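Dustpan

A dustpan is a shallow, open-fronted scoop into which dirt is swept by a brush or broom, and from which a portion of it then falls on the way to the bin. It is among the cheapest tools in an Australian household and, by common agreement, among the hardest to find when a glass has just been dropped.

Form

The essential parts are the front edge, the bowl and the handle. The front edge should meet the floor along its whole width. When it doesn't, a thin grey line of fine dust remains, which the user chases backwards across the kitchen until it is too faint to see or reaches the rug. Some makers fit a strip of soft rubber to close the gap. Others leave the matter to the user's patience.

The bowl is walled at the sides and back to stop the contents leaving by the route they didn't come in. Handles vary from a stub to a long upright pole, the latter sold to people who have given up bending. A hole near the end lets the pan hang from a hook, should the household ever get around to putting one up.

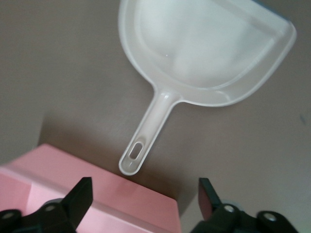
What is the hole in a dustpan handle for?

Hanging it up. A pan kept on a hook stays off the floor and doesn't have its front edge bent by whatever else is in the cupboard.

Materials

Older pans were pressed from sheet metal, often enamelled, and announced themselves on tiles. Plastic is now usual. It is light and easily rinsed, and it comes in every colour, although pale plastics keep a frank record of past sweepings. Static can also be a nuisance, with hair and fluff clinging to the bowl long after everything else has gone.

Sets and storage

Most pans are sold with a matching brush that clips into the bowl or handle. The pairing seldom outlives the first year. In her household column for Kitside, Dilek Öztürkmen proposed that orphaned brushes and pans be swapped at the street library, and received 12 letters, 2 of them in favour. The Hestby, a long-handled model with a hinged bowl, was designed to avoid the problem by tethering the two parts with a cord. Its owners mostly cut the cord.

Care

Wash in warm soapy water and dry before putting away. A nicked front edge on a plastic pan can be smoothed with fine sandpaper, though replacement is generally less trouble.

See also: Broom; Crumb tray; Hand brush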